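Clenton Bead and Jewelry Club
Minutes of the February meeting

Hi all! Jonas Imhof was chairing and I took the notes, so blame me for the spelling. We got going at 7:10 because half of us were stuck behind the snowplow on Flindach Road. Eleven members came, plus Defne Ersoy's sister, who says she's only looking (we've all said that).

Last month's minutes were read and approved. I had the price of the crimping pliers wrong and Defne corrected me, very kindly.

Money. We have $385 in the account after paying for the room. Jonas wanted to know if that includes the earring card order, and it does. The cards came on the day of the meeting and they're nice and thick, much better than the floppy ones from last year. Help yourself, they're in the blue tub.

Jump rings. We talked about this for way too long and I loved every minute. The bag of 1,000 from Brivov is nearly gone and a few people said the gold-tone ones lose their color at the join. Mine did too, on the long chain I wear to work. Defne brought a sample bag from Bañuelos, a heavier gauge, and we passed it around and tried opening and closing them. They're stiffer, and my thumbs noticed, but the ends meet up a lot better. We voted to buy the Bañuelos rings in gold tone and stay with Brivov for silver tone.

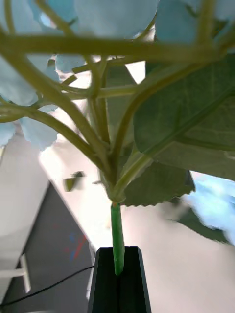
Can I swap my leftover gold-tone rings for the new ones?
Bring them to the next meeting and Defne will trade you bag for bag, as long as they haven't been opened.

Spring sale. Same hall as last year, doors at 9:30 in the morning, and we get in at 8:00 to set up. We have 71 pieces promised so far, mostly earrings, and Jonas would really like to see more necklaces. I said I'd do four short ones with the coin charms (three are done, the fourth has a clasp I hate and I'm taking it off again). Please put your initials on the back of every card. We ended up with two pairs last year that didn't belong to anyone, and they're still in my kitchen drawer if they're yours!

Prices came up again. Some of us think $12 is too low for wire-wrapped earrings and some of us just want to sell them and go home. We left it that everybody sets their own, but please no stickers on the beads themselves.
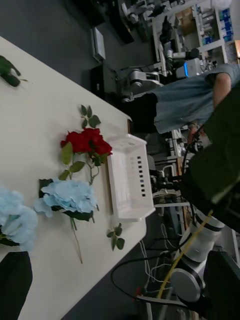 Artificial flowers and a white basket on a table

Workshop. Defne will teach layering in March, meaning how to pick chain lengths so two necklaces don't end up in one big knot by lunchtime. Bring two chains of different lengths and a pair of flat-nose pliers. She has a couple of spare pairs if you ask her ahead of time. Extender chains too, if you've got them.

Jonas asked if we could do ring sizing after that. I'm all for it, my mandrel has been in its box since I bought it.
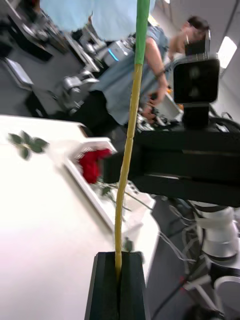 He also offered to bring his own, the steel one with the groove, so people can try both before spending any money. We'll pick a month once the sale is over.

Odds and ends. The good lamp needs a bulb and I'm getting one. Somebody left a small bag of freshwater pearls under the coat rack, and Defne has them. Snacks next time are Jonas and me.

We wrapped up at 8:50.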